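Kutmont workbench top, white: six months of daily use 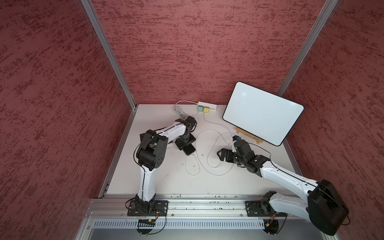
Umden, 6/17/23

I bought the Kutmont top in January to replace an old door on trestles. It cost 69 from Collado, delivered, and it came flat in one large box with the aluminium edging packed separately. I use it for small repairs, mostly phones and tablets, so I wanted something pale that shows up a dropped screw.

On that count it does the job. The surface is a light grey-white and evenly flat, and small dark parts are easy to find on it. The other side of this is that it shows everything else too. Mine has a few faint smudges and specks now. Washing-up liquid and a soft cloth shift most marks, but I have one or two that I have stopped trying to remove.

The thin aluminium edge is neat and has stayed put. The long grooved rail along the front is the best thing about the set – you can bolt fittings to it anywhere along its length and move them later without drilling. It does collect bits. Small specks of debris settle on the rail and in the channels, and a cloth won't get into the grooves. I use an old toothbrush.

Fitting took me 2 evenings. The instructions are poor. Step 4 shows the rail the wrong way up, and I had to undo it and start again. The bolts supplied were fine, though I would have liked a couple of spares.

The top is 1,140 mm wide, enough for a phone, a tablet and a tray of tools. I looked at the Gevau version as well. It has a darker top and no rail, and I would have missed the rail.

Would I buy it again? Yes, at the same price. If you need a bench that looks clean without wiping it down, choose a darker one – otherwise I have no serious complaints.

Contact | © 2023 Umden Bench Notes | Back to top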